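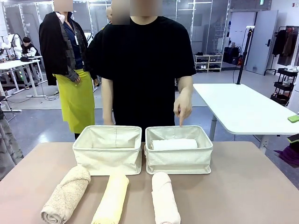 Hauke Lammers plans equipment purchases for Flarbridge, a linen and towel service that supplies hotels and gyms. His current line item is a packing cell that would place rolled towels in fabric baskets. The request goes to the finance group in September, and he expects most of the discussion to concern parts other than the arm.

"The arm is the easy number," Lammers said. "You get a quote, it has a price and a delivery time. Then you have fingers, pads, cable routing, tables, floor space and training. Those arrive as separate quotes, or they arrive late."

The draft budget covers one arm, two sets of gripper fingers and 6 months of integration support from Hekari. Lammers first allowed for 5 spare pad sets and then raised the count to 12 after reading the maintenance terms. Pads are booked as consumables, with their own account code.

Chia-jung Kao, who handles integration at Hekari, asks customers for their product range before she quotes a gripper. Towels complicate that step.

"People send me one towel," Kao said. "I need the thick terry one, the smooth microfiber one and whatever they buy when the usual supplier is out. A roll has no fixed diameter. It depends on who rolled it and how tight."

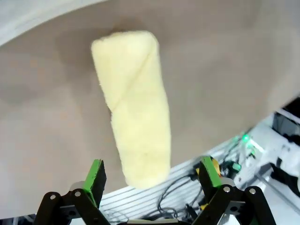 Finger opening is the first dimension she settles. It has to exceed the widest roll with clearance on both sides, and the closed position still has to hold the thinnest one. For Flarbridge she measured 185 rolls and set the opening from the largest, plus a margin. Pad material came second. Lammers had asked for a harder compound with a longer service life, and Kao advised against it for looped fabric.

They also disagreed about the baskets. Soft walls slump, and a slumped rim changes the entry height. Kao wanted rigid inserts. Lammers left them out of the first phase, citing 311 baskets already in circulation.

"I can add inserts later from the operating budget," he said. "I can't add a second camera later without reopening the whole request."

The camera stayed in. So did a line for cable management, which Kao prices separately and which Lammers had tried to fold into installation. Koltton, the other bidder, included it in the base price but quoted a longer delivery. Lammers has asked both firms to resubmit on the same template.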